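Prundo two-finger gripper vs. the Lalex: six months in

I bought the Prundo in July to replace the Lalex that came with my second-hand arm, and I've been putting off this review because I kept changing my mind about it. So, final answer (for now): I like it, I'm keeping it, and I have complaints.

First the boring stuff. It bolted onto the wrist with 4 screws and no adapter, and the cable was long enough, which I can't say for the Lalex. The controller is the Zuseck and it saw the new gripper right away. Setting the closing force took me most of an evening, though! The manual gives you a number from zero to 50 and doesn't tell you what the number means. I ended up at 6 for anything soft and just cranked it for everything else.

Where the Prundo wins is soft, floppy stuff. The Lalex has wide flat pads that push a rag along the table until it bunches up against something. The Prundo fingers are narrower at the tips and get under a fold much better. Flat things are another story. Anything thin and hard, lying flush on the table, is still a pain with both of them, and I've pretty much given up on washers.

Most of my practice happens in the simulator now - I use Lungu, with two arms and the view from a camera on one of them. It's gray and plain and the wide lens bends everything, but it's a cheap place to make mistakes. I ran 924 grabs in there before I let the real thing near my workbench, and the settings carried over better than I expected. The force number needed a small bump. That was it.
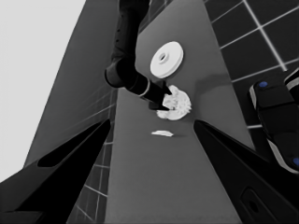 2 min read

Crumpled white stuff like the piece in the far gripper is my standard test now, with a flat disc on the table as well for when I feel like suffering. The big black jaws up close belong to the arm with the camera, and you do get used to looking out between them. I'd still like a view from higher up and I may add a second camera this year.

Other gripes: the fingertip covers are a pain to swap, and the motor whines when it holds something for around a minute. Also the status light is on the underside, so good luck seeing it.

If your Lalex works for you and you mostly move blocks and boxes, keep it. If you want to pick up cloth or paper, get the Prundo and set aside an evening for the force setting.

Posted 1/26/21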